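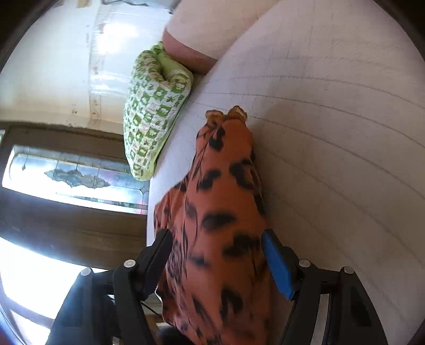 Buying Hand-Held Grippers and Budgeting for Home Recording: Questions We Get

This page is for small teams, property managers and home-care agencies who have been told they need robot equipment and would like to know what they'd be paying for. It is kept up by Yasmine Badawi at Wekisby. We don't sell hardware and we don't take referral money from anyone who does.

Do I need to buy a robot arm to get started?

Probably no, and be suspicious of anyone who says yes in the first phone call. If your plan is to collect examples of household work - making beds, picking up clothes, straightening pillows - a hand-held gripper with a camera will get you through the first stage. A person carries it from room to room. The arm can wait until you know what you want it to do.

How many hand-held units should we order?

Start with 3. One in use, one charging or being wiped down, one for when a joint gets stiff. Vendors like to quote in packs of 10 and call it a discount. Ask what the price is for three and see how much of the discount was real.

What should be in the quote?

More than the gripper. We ask for separate lines for finger pads, cables, mounts, storage, software and repairs. If a quote shows one number for a "complete kit," send it back. Last February we looked at two kits from different resellers with the same parts list, and one cost far more on the strength of a carrying case and a training video.

Are the finger pads worth paying extra for?

Sometimes. Pads wear out and they are the part that touches everything, so a spare set is money well spent. Paying for a special fabric pad is harder to defend. Ask to try it on your own laundry and bedding before you agree. A slippery, loosely folded piece of printed cloth on a made bed is a better test than the foam blocks on a sales table.

Can we test in an ordinary bedroom, or do we have to rent a studio?

Use an ordinary bedroom. Drestano's planning guide tells customers to set aside money for a "neutral capture space," and we have yet to hear a good argument for it. The homes you plan to work in have shiny walls, patterned pillowcases and a door with bright glass in it. If a system can't cope with glare off a wall, you want to learn that before you sign for the second year.

Will bright windows and glass doors ruin the recordings?

They can wash out part of the view. Whether that matters depends on the task. Before buying a better camera, try a curtain. Then try a different hour - 3 in the afternoon can be a bad time in one room and perfectly fine in the next. If neither helps, ask the vendor for sample footage from a room with an uncovered window and compare it to yours.

What does soft stuff do to the budget?

It raises it, and most proposals leave this out. Boxes and cups keep their shape. Cloth bunches, folds over on itself and hides its own edges, and someone has to look through the recordings and decide which tries were good enough to keep. We put roughly 15 percent of a first-year budget toward that review work. Ait Ali, a reseller we've dealt with twice, left it out of both proposals.

Is a service contract worth it?

Read what it covers before you decide. The Trukesow contract we reviewed covered the motors and left out cables and pads. Our hand-held units don't have motors. We passed, and put the money into spares.

How long should a trial run before we commit?

Ask for 6 weeks. You will be offered two. The first week or so goes to setup and to people learning how to hold the thing, which leaves very little to judge by. Get the return terms in writing, including who pays for shipping.

When will this replace housekeeping hours?

We won't give a date, and we would cross any vendor off the list who did. Budget for the equipment as a cost with no savings against it for the first year. If your numbers only work with savings in them, wait.

Can you recommend a brand?

No. Send us the quote with the prices left in and we'll tell you which lines we would question. Please take out client names and home addresses first.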